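3.2 Surface materials and glare in shared reading rooms 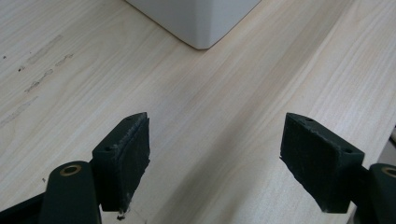 Figure 4. Pale tabletop with a fine, straight grain. The light is stronger across the middle and right of the surface than on the left.

Glare complaints in reading rooms are usually treated as a problem of lamps and windows. Earlier surveys at the Futcombe branch recorded them that way, and the form gave readers no means of naming the table itself. We therefore added a separate item on the work surface when the survey was repeated in September. Readers were asked to say whether brightness from the table made print harder to read, and if so at what part of the visit they noticed it.

The survey covered 48 tables in 3 buildings: Futcombe, Abella and the older wing at Senidier. Tables were grouped by colour (pale, mid, dark) and by finish (matt, satin, gloss). A surface such as that in Figure 4 falls in the pale group, and its slight gloss is enough for soft light to form a visible band across it. Bands of this kind were noted on the record sheet along with the seat position, as a reader on one side of a table may see a band that a reader opposite does not.

Just over 2,000 forms were returned. Forms with no table number were left out, as were those from the seven tables at Senidier that were moved during the survey period. The remaining forms were matched to the light readings taken at each seat in the morning and again in the afternoon.

Pale satin and pale gloss tables drew more complaints than dark tables at the same light level, but the gap was small before noon and widened later in the day. Grain direction had no clear effect. At Abella, where the blinds are kept half closed all year, finish made little difference and most complaints concerned dim light. Readers using printed books complained more often than those using screens, though screen users were more likely to report that they had changed seats.

The Cletis scale, used in our earlier work on desk lamps, did not separate satin from gloss well enough for this purpose. Two raters using it on the same table often disagreed by a full step. We kept the scale for colour only and judged finish against a set of sample boards, which were checked under the same lamp before each visit. The results by finish are given in Section 3.3.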